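Preguntas frecuentes sobre Skistetti
Módulo de percepción y planificación para manipulación con dos brazos

Inicio > Documentación > Preguntas frecuentes

Información general

¿Qué es Skistetti?
Skistetti es el conjunto de programas con el que Kirholm coordina la percepción, la planificación de movimientos y el control de estaciones de manipulación de dos brazos. Se distribuye como un servicio principal y tres bibliotecas cliente.

¿A quién va dirigida esta página?
A los equipos técnicos de las entidades usuarias que ya disponen de una estación instalada. Las consultas sobre adquisición o montaje deben remitirse al departamento comercial.

¿Qué relación existe entre Skistetti y Backlund?
Backlund es el simulador. Comparte con Skistetti el formato de escena y el de trayectoria, de modo que un plan validado en simulación puede cargarse en la estación sin conversión previa. Las licencias se tramitan por separado.

Control

¿A qué frecuencia trabaja el bucle de control?
El bucle articular se ejecuta a 1.000 Hz en el equipo de tiempo real. Las consignas cartesianas se admiten a 100 Hz y se interpolan internamente. Si el cliente deja de enviar consignas, el brazo mantiene la última posición y el servicio registra el aviso CTRL_STALE.

¿Es posible controlar un solo brazo?
Sí. Debe indicarse el parámetro arm_mode con el valor left o right. El brazo inactivo conserva su geometría en el modelo de colisiones, por lo que el planificador seguirá evitándolo.

¿Cómo se declara una herramienta sostenida por la pinza?
Mediante la llamada attach_tool, a la que se facilita la malla de la herramienta y la transformación respecto al punto de agarre. A partir de ese momento, el planificador considera la herramienta parte del brazo. Los contactos autorizados se enumeran en el campo allowed_contacts; todo contacto no declarado se trata como colisión y detiene la ejecución.

Percepción

¿Qué cámaras se admiten?
Una cámara por muñeca y, con carácter opcional, una cámara fija. Las tres fuentes deben compartir reloj. Los desfases superiores a 15 ms provocan el rechazo del fotograma.

¿Cada cuánto tiempo debe repetirse la calibración mano-ojo?
Tras cualquier intervención en el soporte de la cámara o en la pinza y, en todo caso, cuando el error de reproyección supere el umbral fijado en calib.yaml. El procedimiento completo figura en el capítulo correspondiente del manual.

¿Cómo trata el sistema los objetos parcialmente ocultos?
El estimador asigna a cada objeto una máscara visible y una extensión probable. Esta última se utiliza únicamente para evitar colisiones y nunca para calcular puntos de agarre. En la vista de muñeca siguiente, la bolsa de papel oculta en parte el extremo posterior del pan, mientras que el extremo próximo queda en contacto con la espátula ranurada.
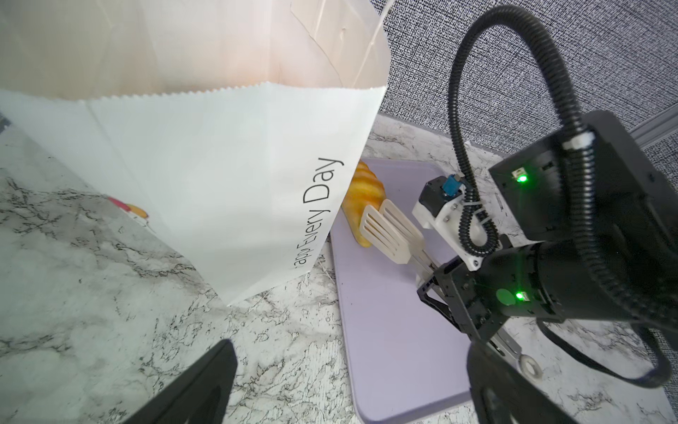

Vista desde la cámara de muñeca: espátula en contacto con el pan sobre la tabla de cortar.

¿Puede interpretarse como un objeto el texto impreso en un envase?
El segmentador de la versión actual agrupa el texto con la superficie que lo contiene. En versiones anteriores se detectaron regiones espurias en envases claros con rotulación oscura; se recomienda actualizar y volver a procesar los registros afectados.

Registros y soporte

¿Cuántos episodios pueden almacenarse en la estación?
El índice local admite 3.000 episodios. Alcanzado ese límite, el servicio rechaza nuevas grabaciones hasta que se exporten o eliminen registros. No se realiza ningún borrado automático.

¿Qué información debe acompañar a una incidencia?
El identificador del episodio, la versión del servicio y el archivo planner.log sin recortar. Las incidencias de percepción deberán incluir además el archivo de calibración vigente.

¿Dónde se presta el soporte?
El centro de Getcombe atiende las incidencias de control y planificación. Las relativas a Backlund se gestionan a través del formulario propio del simulador.

¿Cuándo se publica la próxima versión?
La próxima versión estable está prevista para marzo. Las notas de migración se publicarán en esta misma sección.

Documentos relacionados
Manual de instalación
Referencia de la interfaz de programación
Guía de calibración mano-ojo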